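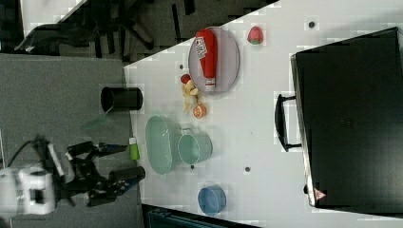 Figure 11.1 Mixed load on a white tabletop, with tableware, closed bottles and food items. The ketchup bottle lies on the gray plate.

Chapter 11
Mixed Loads: Sorting Before Clearing

Terms used in this chapter
Mixed load, open vessel, closed container, host item, rider, resting position, stable position, rim plane, clear margin, holding zone, pass

11.1 Scope

Chapters 9 and 10 dealt with uniform loads: stacks of plates, racks of glasses, trays of cutlery. A uniform load can be cleared by one method from beginning to end. Most surfaces in a working kitchen or dining room do not carry uniform loads. They carry a mixed load, defined here as any group of items on one surface that must go to more than one destination.

The destination of an item is fixed by its class. The order in which items are picked up is fixed by their position and by what they are touching. These are separate questions, and students commonly answer them together. The result is a route that crosses the same part of the table several times. This chapter treats class first, position second and order third.

Washing is covered in Chapter 12. Food storage temperatures are covered in Chapter 14 and are mentioned here only where they affect the order of work.

11.2 Classes of items

Four classes are used throughout this book.

Open vessels. Cups, bowls, basins, measuring cups and pitchers. An open vessel has a rim and can hold liquid in at least one position. It goes to the wash area unless it is known to be clean.

Flat ware. Plates, saucers, boards and trays. Flat ware has little or no depth and often serves as a base for other items. It goes to the wash area after it has been unloaded.

Closed containers. Bottles, jars and tubs with a cap or lid. A closed container goes to storage. It is wiped if needed and is not sent through the wash with open vessels.

Loose food. Fruit, vegetables, bread and any other food without packaging. Loose food goes to storage or to waste, depending on its condition. A peeled or cut item is assessed separately from a whole one of the same kind.

All four classes are present in Figure 11.1. The pale green measuring cup and the small blue bowl are open vessels. The round gray plate is flat ware. The green bottle with the white cap and the red ketchup bottle are closed containers. The strawberry, the peeled banana and the halved orange are treated as loose food. For training purposes, display food and play food are classed in the same way as the real product, so that the procedure does not change between the classroom and the kitchen.

An item that cannot be identified from where the worker is standing is not given a class. It is marked as unresolved and examined by hand during the second pass. The black cylindrical object at the near edge of the table in Figure 11.1 would be handled in this way. Guessing at the class of an object from its color or outline is a frequent source of error, especially with dark items, whose openings are hard to see.

11.3 Resting position and stable position

The resting position of an item is the position in which it is found. The stable position is the one in which it has its widest base and cannot roll. For a plate the two are nearly always the same. For a cylinder they are often different.

A cup lying on its side has a resting position with one direction of free movement. It can roll at a right angle to its long axis. If the wall of the cup tapers, it will roll along a curve, with the narrow end on the inside. A straight-sided cup rolls in a line and will travel farther for the same push. The black cup in Figure 11.1 is on its side near the table edge and should be taken early for this reason.

A basin on its side presents a different problem. An oval basin usually rests against one of its long walls, and the contact area is small compared with the size of the basin. Reaching past it is likely to disturb it. The pale mint-green basin in the figure is directly beside the measuring cup, so contact with either one may move the other. The basin is lifted first, straight up, by the rim and the base together.

A tilted bowl is read by its rim plane. Seen from directly overhead, the rim of a level round bowl is a circle. If the bowl is tipped, the rim is seen as an ellipse, and the narrower the ellipse, the greater the tilt. The method works only from overhead. From a standing position at the side of the table, a level bowl also shows an elliptical rim, and the worker must compare it with a second item known to be level.

11.4 Host items and riders

When one item rests on another, the lower is called the host and the upper is called the rider. In Figure 11.1 the plate is the host and the ketchup bottle is the rider.

A host and its rider may be moved together only if all of the following are true:

The rider is in its stable position.
The rider and the host have the same destination.
The combined load can be held level with one hand.

A bottle lying on a plate fails the first condition and usually the second. The bottle is removed, its cap is checked, and it is stood upright in the holding zone. The plate is then free to be used as a carrier for small loose items or to be sent to the wash area.

Small riders are easily missed. Slices, stems, leaves and broken pieces tend to lie against larger items of food and may be moved with them unintentionally. In the figure, a small red piece lies at the upper end of the banana. It is to be picked up as an item in its own right.

11.5 The clear margin

The clear margin is the strip along each edge of a surface from which all items have been removed. Establishing it is the first step in every clearing procedure in this book. An item within the margin can be knocked off by a sleeve, a hip or a tray edge, and an upright bottle is the most easily knocked of all.

The width of the margin is set by the height of the tallest upright item on the surface. If that item were to fall outward, it should come to rest on the table. For a low surface used by children, the margin is doubled.

Surfaces with holes, seams or grommets need a further check. Holes collect liquid and crumbs, and a stemmed or footed item set over one may lean. A worker placing items in the holding zone keeps their bases clear of any hole. After clearing, holes are wiped from the outside in, with a dry cloth first.

11.6 Capacity and estimated contents

Before lifting an open vessel or a closed container, the worker estimates its contents. The estimate is made in volume and converted to weight. For water and thin liquids, 1,000 milliliters weighs one kilogram. In customary units, one US gallon is 231 cubic inches, and a vessel of regular shape can be estimated from its inside dimensions.

Sauces and syrups are heavier than water for the same volume. Opaque bottles give no visual indication of level. They are tipped slightly while still supported by the surface, and the shift in weight is felt before the bottle is raised. A cap is never taken as proof that a bottle is sealed.

11.7 Order of work

The procedure below is the Moulin sequence in the form used at the Porareck training kitchen. It requires two passes over the surface.

First pass
1. Remove all items from the margin, starting with those that can roll and continuing with upright bottles.
2. Set up a holding zone on a second surface, or at the end of the table nearest the storage area.
3. Separate riders from hosts.
4. Move closed containers to the holding zone and stand them upright, labels outward.

Second pass
5. Examine unresolved items and assign each a class.
6. Lift open vessels. Nest only those of the same shape and material.
7. Collect loose food, cut and peeled pieces before whole ones.
8. Remove flat ware.
9. Wipe the surface, including any holes, and leave it to dry.

Step 7 is moved to the start of the second pass when cut food is intended for storage. Pons prefers to make it the first step of the entire procedure. That arrangement shortens the time cut food is exposed, but it requires the worker to reach across a margin that has not been cleared. It is not used in this book except in Section 11.12, on cold buffets.

Nesting in step 6 needs care with handled vessels. A measuring cup will not seat inside a basin of similar width if its handle meets the basin wall, and a forced fit may wedge the two together. Handled vessels are carried outermost or alone.

11.8 Recording a mixed load

Loads are recorded on a sheet with one line per item. Each line gives the item, its class, its resting position, any item it touches, and its destination. Color is entered only where it is needed to tell apart two items of the same kind. The form in Appendix C follows the layout drawn up by Joly and Manninen for the Homero course, with a column added for unresolved items.

A sheet is completed from one fixed viewpoint before any item is touched. Corrections made during the second pass are written beside the original entry, which is left legible.

Practice 11-A
Prepare a record sheet for the load in Figure 11.1, using the form in Appendix C. Mark each host and rider pair, and underline every item that falls within the margin. Keep the completed sheet for use with Practice 11-D.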